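Nutrition Claims and How to Read Them
Week 8 handout: salt, bread and the daily limit

Most of you came in believing that salt intake is mainly a matter of what you shake over dinner. I would like you to be less sure by Monday. In the diets we looked at in class, bread, soup and sauces did most of the work.

Then there is the Gostdale survey, which Sherif Zerouali presented last time. It had 2154 people fill in a food diary for one day. One day! People forget snacks, guess portions and tidy up their habits when they know someone will read them. I don't say throw it out - I say don't quote it to the milligram.
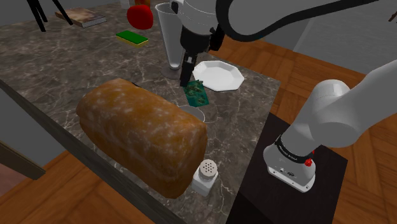 The same goes for round numbers. When a leaflet tells you to stay under 2000 milligrams of sodium, ask who the limit is for and whether it means sodium or salt. The two get swapped all the time, and salt is only about 40 percent sodium by weight.

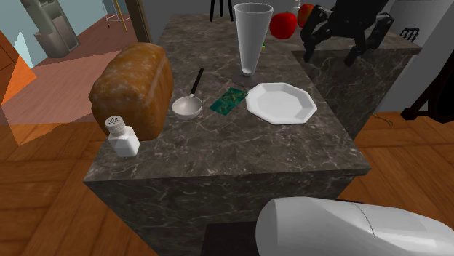
Department of Food and Nutrition Studies

Reading for next time: Nouhaila Alaoui's chapter on self-reported diets, first half only. She is kinder to food diaries than I am.

Bring one packaged food label from home. Work out the sodium per serving, then per package, and note whether the serving size is one you have ever seen a person eat. "Reduced salt" needs a second look too - reduced from what? If the label doesn't say, write that down as your answer.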